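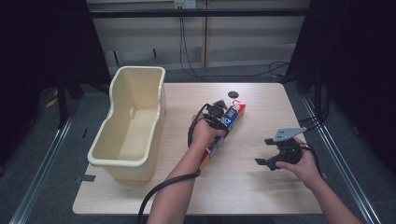
Issue 44, page 2

Pre-event inspection of play stations, Sadside retro and console evening
Place: Ultmont hall, ground floor
Date of inspection: March 11, 2026
Inspected by: Arne Gerlach. Second reading: Mavis Baptiste

We print the list as it was filled in, with the comments of the inspector. Other clubs have asked for it after the July event, so please copy what is useful for you. OK means it can open to players. FIX means it must be repaired or changed before the doors open.

Power and cables

1. Extension leads are not connected one into another. FIX. Behind the racing games there were two in a row. Arlo Brannigan will bring one longer lead.

2. Plugs and adapters have no cracks and no brown marks. OK. I opened no adapter, I looked only from outside.

3. Cables over the walking way are covered. FIX. The cover near the entrance is too short and the end of it stands up. It should be taped on both sides, also under the edge.

4. Wired controllers do not hang across the aisle. OK for the fighting games. At the dance game the cable is pulled tight when the player steps back, so please move the console closer.

Screens and furniture

5. Old tube monitors stand on tables rated for the weight. OK. Dwayne Doucet has tried each table by hand with no monitor on it, and then with it.

6. Flat screens are fixed with a strap. FIX at the Kapoor tournament corner. The strap is there but it goes only to the table leg, and the leg is folding.

7. Chairs have all their feet and do not rock. OK, after removing one chair to the storage. 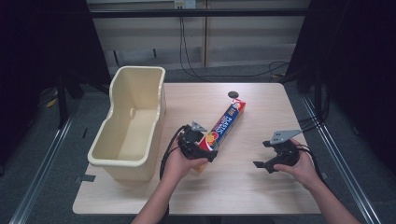 8. Headsets and controllers are cleaned between players. OK. The wipes are at each station. The foam on some headsets is old and leaves small black pieces on the skin, I would like to replace it this year.

9. VR area is marked on the floor and has free space on all sides. FIX. The tape is correct but the Bernlow banner stands inside it. The banner has to go to the wall. One helper stays with the player for the whole session.

10. Flashing light warning is at the entrance and also at the station. OK at the entrance. At the station it was printed so small that I had to bend down for reading it.

11. Sound level measured at the nearest seat. Not done, the meter had no battery. To be repeated with all machines running.

People and exits

12. Both exits open from inside without a key. OK. The left door is heavy, but it opens fully.

13. Number of visitors is limited to 200 and someone counts at the door. OK. Wendell Lindqvist has the counter - please do not lend it to the tournament table again.

14. Age rating is shown beside each game. FIX for two games from the year 2000, where the box was lost. Write the rating on a card.

15. First aid box is complete and everybody knows where it is. The box is OK. Two helpers did not know the place, I have shown them.

Result: may open when the FIX points are closed. Points 3, 6 and 9 I want to see myself before signing. For the others a message is enough.

Comment from Mavis Baptiste: I agree with the list. For point 11, I have a spare battery and will bring it in the afternoon.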